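Le coin essai : j'ai passé un mois avec le kit de pinces Flondo

Bon, vous êtes plusieurs à me l'avoir demandé depuis le numéro de juin, alors allons-y : oui, j'ai enfin mis les mains sur le kit Flondo de chez Grasosley, et oui, j'ai un avis (plusieurs, même, et pas tous d'accord entre eux).

Pour ceux qui prennent le train en marche, le Flondo est une paire de pinces à main. Pas de bras, pas de socle, pas de baie électrique à caser sous un bureau. On en prend une dans chaque main, on fait le geste soi-même, et l'enregistrement sert ensuite à entraîner un vrai robot. J'avais essayé l'an dernier le modèle de Wainwright, qui m'avait laissé les poignets en compote au bout d'une matinée, donc j'arrivais un peu méfiante, je l'avoue.

Première surprise, la mise en route. Il m'a fallu 40 minutes entre l'ouverture du carton et le premier enregistrement propre, en comptant la mise à jour du logiciel et un café. La notice est en anglais et en allemand seulement, ce qui m'agace toujours un peu pour un produit vendu chez nous, mais les schémas suffisent. Le calibrage se fait en ouvrant et fermant les doigts à fond, on attend le bip, et voilà !

Côté prise en main, c'est franchement agréable. Les doigts se ferment sans à-coup et on sent bien la résistance de ce qu'on tient. J'ai commencé par des gobelets et des boîtes, comme tout le monde, et je me suis vite ennuyée. Shirin Kazemi, qui lit cette lettre depuis le tout début, m'avait écrit : « Essaie avec du linge, tu vas rire jaune. » Elle avait raison. Le tissu, c'est une autre histoire : ça glisse, ça se replie là où on ne veut pas, et surtout on a tendance à en attraper trop d'un coup. 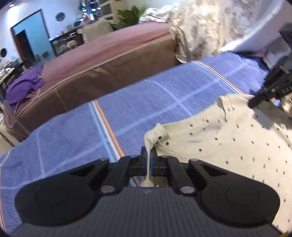
Le truc que j'ai fini par comprendre (merci à Nabila Hidayat pour son long message, je te dois un resto), c'est qu'il faut pincer peu et soulever tout doucement, puis venir avec la deuxième pince seulement quand le tissu s'est stabilisé. Si on se précipite, les deux mains se gênent et l'essai est bon à jeter. Au début j'en jetais vraiment beaucoup. Après quelques soirées, j'arrivais à enchaîner 10 pliages sans en refaire un seul, et j'étais bêtement fière de moi, toute seule dans mon salon.

Passons à ce qui fâche. La batterie, d'abord. Grasosley annonce une demi-journée, moi j'ai tenu presque deux heures, avec l'écran de contrôle allumé il est vrai. Ensuite le logiciel de tri, qui s'appelle Grakorier et qu'on est obligé d'utiliser pour exporter. Il fait le travail, mais quelle lenteur ! Chaque séquence s'ouvre dans une nouvelle fenêtre, impossible d'en renommer plusieurs à la fois, et le bouton « supprimer » est collé au bouton « valider ». J'ai perdu neuf enregistrements comme ça, tous du même après-midi. Le support m'a répondu en moins d'une journée, gentiment, pour me dire que la corbeille arriverait dans une prochaine version. On verra.

Un mot aussi sur le poids. Une pince seule, ça va très bien. Les deux ensemble, au-dessus d'un lit ou d'une table basse, je le sens dans le bas du dos au bout d'une demi-heure. Wayne Sedgwick, lui, travaille à genoux sur un coussin et ne s'en plaint pas. J'ai essayé, c'est mieux, même si on a l'air un peu idiot quand quelqu'un sonne à la porte.

Alors, est-ce que je le recommande ? Pour une petite équipe qui veut enregistrer des gestes du quotidien chez les gens, sans immobiliser une pièce entière, oui, sans trop hésiter. Si vous faites surtout de la pièce rigide sur établi, le Wainwright reste moins cher et son logiciel est bien plus agréable. Et si vous êtes seul avec un budget serré, attendez peut-être que Grasosley remette en route sa formule de location, qui était suspendue quand j'ai posé la question.

Je garde le kit encore un peu, j'ai envie de m'attaquer aux chaussettes et aux housses de couette (les housses de couette, vous imaginez !). Si vous avez des trucs pour les fermetures éclair, répondez directement à ce mail, je lis tout. Et Manaia Paewai me signale que le prochain atelier en ligne commencera à 18 heures et non à 19, pensez à corriger vos agendas.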